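Gemley Steamed Bun Table: Data Card

Version dated 2026-03-08
Maintained by the Lurnier tabletop group
Companion sets: Koyama (rice and porridge), Zesau (cold breakfast)

Welcome, and thank you for taking the trouble to read the card before opening the folders! Gemley is a collection of short recordings about one small kitchen job: a steamed bun, an electric steamer pot, the lid that goes with it and a plate. We are fond of this set, and we hope that comes through in the notes below, which run a bit longer than they strictly need to. 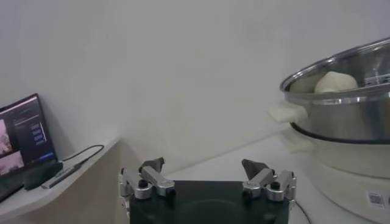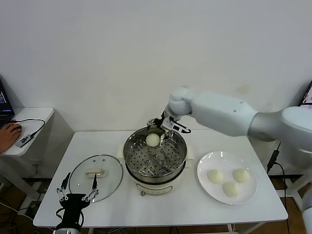
Which way up should the lid lie when it is off the pot?
Flat on the table with its handle facing up, on the side of the pot away from the plate, so that there is a clear path from the steamer rack to the plate.

What is in the set

There are 3,813 clips in all, sorted into 8 folders. Each folder covers one piece of the job, such as taking off the lid, setting the lid down, moving a bun to the plate, moving a bun back to the rack, and a few others that are spelled out in the folder list. We kept 500 clips aside for checking, and they live in a folder of their own called "heldback" (please leave them there until you really need them).

Every clip has a one-line note in everyday English. We wrote them the way you would talk to somebody helping you at the stove: "put the bun on the plate," "lid goes back on," that sort of thing. Some notes say "steamer" and some say "pot." They mean the same item, and we decided to leave both words in, as people do use both at home.

About the dishes and the table

We like a table with very little on it. The pot stands near the middle, the lid has its place and the plate has its place, and after each clip everything goes back to its starting spot before the next one begins. In the January round we were a little loose about this, and you will find clips where the plate has crept closer to the pot than it should be. Those are marked "drift" in the notes column. They are perfectly good clips, only a touch untidy, and several of us would rather keep them than lose them.

Please don't read anything into the water level. The notes do not record whether there was water under the rack, and nothing in the set is meant to teach cooking times. If what you want is to steam buns for supper, your pot's own booklet will serve you much better than we can!

Care of the buns

A bun that gets picked up and put down many times grows tired. It dents, the skin starts to peel, and sooner or later it leaves crumbs in the holes of the rack. Our rule was 20 moves to a bun, then a fresh one. If you add your own clips, please keep to the same rule, wipe the rack between buns, and write "new bun" in the notes column at the changeover.

Known gaps

Only one kind of plate was used. There are no clips with a stacked rack, and no filled buns with a pleated top, though we would dearly love some. The glass lid can be hard to make out against a pale tabletop, so check the lid folders by eye before you lean on them.

Changes since the last version

Two folder names were corrected. Notes that said "cover" now say "lid." The Zesau clips that had wandered in by mistake have gone home to their own set.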